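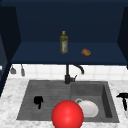 Do I need to know how to code before I join the club?

You don't. Most of our members had never written a line before their first evening, and we teach what you need as you go. If you can save a file and read a short error message without throwing your mouse, you're ready.

I'm Dirk Stüber, and I run the Verkgate robot club at Kvam School. People keep asking me what we do up here after classes, so I finally sat down and wrote it out (last updated 16 July 2019, and yes, I know the old page still had the wrong room on it).

We started as a regular build club. Motors, wheels, a lot of tape, one arm kit that everybody wanted at the same time. It was great fun, but the students who liked planning and testing spent too much of the evening waiting for a turn. So one February I moved the whole group over to simulation, meaning every student gets a kitchen and a robot on their own screen. We call the project Brostenari. It was supposed to last until spring break and we're still at it!

The students work in pairs. One drives, the other keeps the notebook, and they swap halfway through the evening. The tasks are ordinary kitchen jobs: pick something up, carry it, put it down where it belongs, then let go of it nicely. That last bit is harder than it sounds, and I've seen very patient kids get up and walk a lap of the hallway over it. 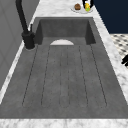 Pair work is the part of the club I'd defend to anyone. The driver sees the job one way, the notebook person sees it another, and they have to agree before they press start. We spend a lot of time on the words they use with each other. Take a plate with two things on it, a brown roll or muffin and something yellow and green standing up beside it. If the notebook only says "get the food," the driver has to guess, and a program can't guess at all. "The yellow and green one, on the right" is much better. I make them rewrite sentences like that until a partner from another table can follow them, and the arguments are wonderful.

Every run gets saved, good or bad. Last year the club logged 1272 runs, and 698 of them ended with the item where it was meant to be. I'm proud of both numbers. The failed ones are what we look at on review nights, with the lights down and somebody's snacks going around — the students vote on which run to pick apart first, and the kid who drove it gets to talk before anyone else does.

We also take part in the Gokusetti, a small contest with a handful of other school clubs. Each school sends two pairs. They get a task list in the morning and have until lunch to plan, and then everybody runs the same jobs in the same kitchen. Shelf jobs come up a lot, so we practice those more than anything else.
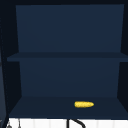 My older students have strong feelings about shelf jobs. Some like to come in high and lower the hand slowly, others go straight in from the front and save time. I let them fight it out with the run logs. What I do insist on is that they write down where the item should end up before they start, because "on the shelf" leaves far too much room for debate once points are involved.

We meet in the upstairs computer room, right after the last class, for two hours. Computers are provided. Bring a notebook (paper, please) and something to eat if you get cranky like I do. There's no tryout and no fee, and you can join in the middle of the year. Your first evening you'll sit with an older pair and watch, and the second time you'll drive.

Parents are welcome to come by on review nights and can have a go too, if they don't mind being beaten by a sixth grader. To sign up, leave your name at the school office or just come upstairs and find me. I'm usually the one under a desk looking for a cable.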